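Dollent Home Guide
Section 8: Putting Together Tube-and-Socket Furniture

Welcome back, and thank you for getting this far! If you have worked through the earlier sections on unpacking and on checking your parts against the packing sheet, you're more than ready for this one. If you skipped them (plenty of folks do), please at least go back and read the part about keeping the small bags closed until you need them.

This section covers any of our furniture that goes together by pushing tubes into molded sockets: light chairs, the Asach plant stands, the Shabalala side tables and the low shelf units. The shapes are different, but the work is much the same from one to the next, and once you've done a chair you'll find a shelf goes along very nicely. Set aside 40 minutes for your first piece, put some music on, and let the phone ring.

What you will need

A rubber mallet, or a regular hammer and a folded towel
A soft cloth, barely damp
A little dish soap in a saucer
The hex key from bag 2
A Witness level, or any small level you already own and trust
A sheet or blanket to work on

Note: The hex key in bag 2 is a bit short, and we know some hands find it awkward. Any longer key of the same size will do just as well.

8.1 Getting the place ready

1. Clear a floor or table with enough room to walk past both ends of it. A kitchen table is lovely if yours doesn't wobble.

2. Spread your sheet and smooth out the worst of the bumps. Cloth, cardboard and plastic sheeting are all fine. We do like a dark color under light parts, as a dropped screw cover is so much easier to find.

3. Bring the room up to a comfortable temperature. Parts that spent the night in a garage or on a porch should come indoors for 8 hours before you try to join them. Cold sockets are stiff and you'll only end up cross with them.

4. Wipe every tube end and the inside of every socket with the cloth. Dust from the carton gets everywhere, and a gritty joint will squeak for as long as you own the piece.

Caution: Keep small children and pets out of the room while the small bags are open. Screw covers and spacers are a choking hazard.

8.2 Joining the tubes

5. Lay the tubes side by side and find the short arrow near the end of each one. The arrow end goes into the base. The plain end is for whatever comes on top: a seat, a shelf or a tray.

6. Dip a fingertip in the dish soap and run it once around the arrow end. Once is really enough. Cooking oil, petroleum jelly and furniture polish should all stay in the cupboard, please, for they never quite dry and the joint will creep.

7. Start each tube by hand with a gentle twist, a quarter turn one way and a quarter turn back. Get every tube started before you push any of them home. Going all the way in with the first one tends to pull the others out of line, and it's the most common reason people write to us.

8. Work your way around, pushing each tube a little farther each time, until the arrow disappears. You should feel the tube come to a stop. If you're in doubt, put the towel over the free end and give it a light tap with the mallet.

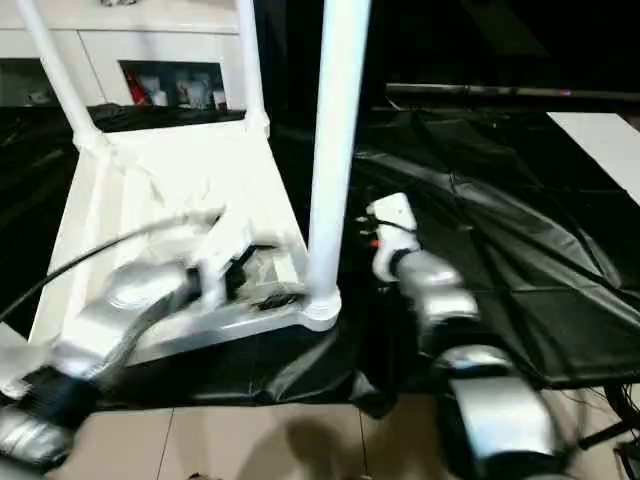
Fig. 8-A. White tubes joined to the base through molded sockets.

9. Step back and look at the whole thing from a few feet away, first from the front and then from the side. Some models have tubes that lean on purpose, so compare yours with the drawing on your own packing sheet before you decide that something has gone wrong.

10. Put in the screws that belong to your model, but leave them a full turn loose for now. The tightening comes in 8.4, after the piece has had a chance to settle.

Note: If a tube has gone in crooked, don't rock it from side to side. Twist as you pull, wipe off the soap, and begin again. If it won't budge at all, wrap a warm, damp cloth around the socket for a few minutes and have another try.

8.3 Working with a piece on its back

Many of the jobs in this section, and nearly all of the repairs, are easier with the piece lying down. It saves your knees, too.

11. Ask a helper to take one end. Even a light frame is long and clumsy, and it's surprising how quickly a leg can find a lamp.

12. Lower it slowly onto the sheet, then let go and see whether it rests steady. Tuck a rolled towel under the high side if it tips.

13. Keep loose hardware in a bowl beside you. An old muffin tin is even better, and you can keep the different screws apart that way. 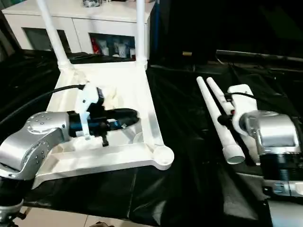 Section 8 last changed: September. Replaces all earlier printings.

8.4 Leveling and final tightening

14. Stand the piece up in the spot where it's going to live and leave it alone overnight. If you finish on a Monday evening, come back to it with your coffee on the next morning. Thick carpet needs this rest most of all.

15. Set the level across the top, side to side and then front to back. Turn the adjusting feet, if your model has them, until the bubble sits between the lines both ways. On an old floor you may never get it perfect, and close is good enough for a plant stand.

16. Tighten the screws a half turn at a time, moving from corner to opposite corner. Stop when they feel snug. You're threading into plastic, and a screw that has been forced will spin forever after.

17. Press on the screw covers with your thumb.

Caution: Do not sit, stand or place anything heavy on a piece until step 16 is complete. Never use a chair or side table as a step stool.

8.5 Looking after it

Check the screws after the first month, and again whenever you've moved house or rearranged the room. For everyday cleaning, warm water and a soft cloth will take care of almost anything. Scouring powder will dull a glossy surface and there's no bringing it back, so try baking soda on stubborn marks and go easy with your elbow.

Our test pieces are loaded and unloaded 2,000 times before a model goes on sale, and the joints come through it well, but sunshine is another matter. White parts left by a south window may turn a little creamy over the years. They're every bit as strong as they were, and turning the piece now and then helps it fade evenly.

Spare screw covers, spacers and feet can be ordered with the card in the back of this guide. Write the model name on the card along with the number molded under the base, and we'll mail them out to you.

Continue to Section 9: Trays, Cushions and Other Extras.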